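Trabajo de Economía Aplicada: ¿por qué la gasolina sube en cohete y baja en paracaídas?

Memoria del proyecto, segundo curso

Bueno, empiezo por el principio, que es el autobús. Todas las mañanas paso por delante de la gasolinera Fatano, la que está a la salida de Wulville, y como el autobús se para justo en el semáforo me sé los precios del panel mejor que los apuntes. En septiembre la profe nos pidió un tema «que se pudiera medir con los propios ojos» y yo ya lo tenía delante. Mi padre lleva toda la vida diciendo que cuando el petróleo sube te lo cobran esa misma tarde, y que cuando baja se les olvida cambiar los numeritos. Quería saber si tenía razón (spoiler: un poco sí, pero con matices, y no le ha hecho mucha gracia lo de los matices).

Lo que quería averiguar

La pregunta es sencilla: cuando baja el coste de traer el combustible, ¿cuántos días tarda en notarse en el surtidor? ¿Y tarda lo mismo cuando sube? En los libros esto se llama transmisión asimétrica de precios. A mí me gusta más lo del cohete y el paracaídas, que es como lo llama todo el mundo, incluidos los economistas serios, cosa que me alegró bastante.

También quería mirar el tipo de cambio, que al principio ni se me había ocurrido. El petróleo se paga en dólares, así que si nuestra moneda se fortalece, el mismo barril nos cuesta menos aunque fuera no se haya movido nada. Tardé una tarde entera en entender esto y luego se lo expliqué a mi abuela en dos minutos, no sé qué dice eso de mí.

Cómo lo hice

Seguí 6 estaciones durante 129 días. Dos son de Fatano, dos de Platwood, una es independiente y la última es la del supermercado. Apuntaba el precio de la gasolina normal y el del gasóleo, siempre antes de las ocho de la mañana, en una libreta que luego pasaba a la hoja de cálculo. Para los días en que no podía ir usé los precios que publican las propias estaciones en su web, y los marqué en otro color por si acaso.

El precio internacional y el cambio los saqué de series públicas. Los junté en una sola columna, «coste del litro importado en moneda local», y fue la mejor decisión de todo el trabajo, porque antes tenía tres gráficos y no entendía ninguno.

Además pasé una encuesta corta por los grupos de clase, de vecinos y del equipo de balonmano de mi hermana, y llegué a 400 respuestas. ¡400! Pensaba que no pasaría de cincuenta. La gente tiene muchísimas ganas de hablar del precio de la gasolina.

Lo que salió

En las subidas, el surtidor reaccionó de media a los dos días. En las bajadas, a los 7. O sea que la diferencia existe, y se nota enseguida en cuanto se comparan las dos columnas de la hoja de cálculo.
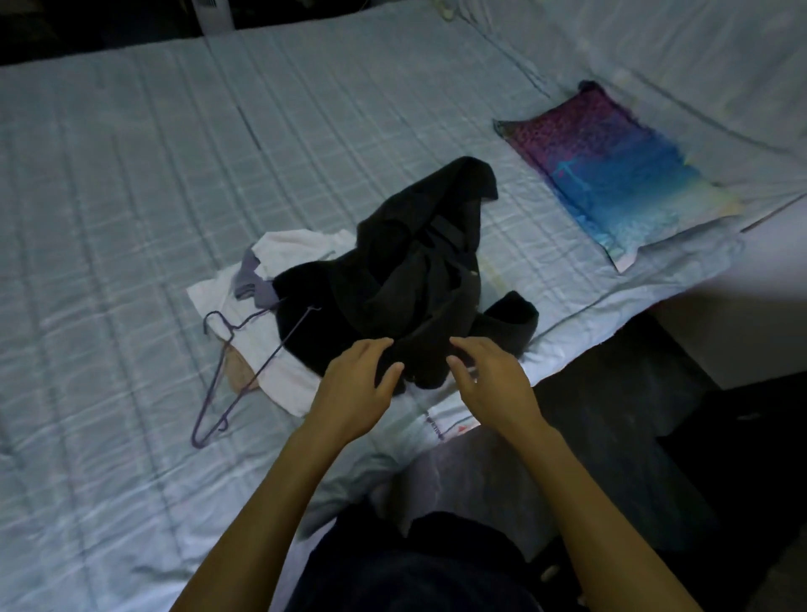

Ahora bien, no todas las estaciones se portan igual. La del supermercado bajaba casi a la vez que el coste, y las dos de Platwood eran las más lentas con diferencia. La independiente iba a su aire: hubo una semana en que subió cuando todas bajaban, y cuando pregunté me dijeron que habían llenado el depósito justo antes de la bajada y que tenían que vender lo que habían comprado caro. Me parece una explicación razonable, aunque también pensé que ese argumento no lo usan cuando tienen el depósito lleno de combustible barato.

Otra cosa que no esperaba: los impuestos. Una parte del precio es fija por litro, así que si el crudo baja un diez por ciento, el surtidor no puede bajar un diez por ciento ni aunque quiera. En la encuesta casi todo el mundo contestó que sí debería bajar lo mismo. Yo también lo habría contestado antes de hacer el trabajo.

Problemas y cosas que cambiaría

Perdí los datos de un sábado por guardar encima de la versión buena (lo reconstruí con la libreta, viva el papel). No pude conseguir los precios mayoristas; escribí a Butkienė, la distribuidora, y me contestaron muy amables que esa información es confidencial. Sin ese dato no puedo decir en qué eslabón se queda el retraso, si en el mayorista o en la estación, y me da rabia porque es lo más interesante. La encuesta tampoco es representativa, hay demasiado balonmano.

Si sigo con el tema el curso que viene, miraría más estaciones de carretera, que en Wulville solo hay una, y pediría los datos mayoristas mucho antes. La hoja de cálculo completa va en el anexo, con los días de la web marcados en naranja.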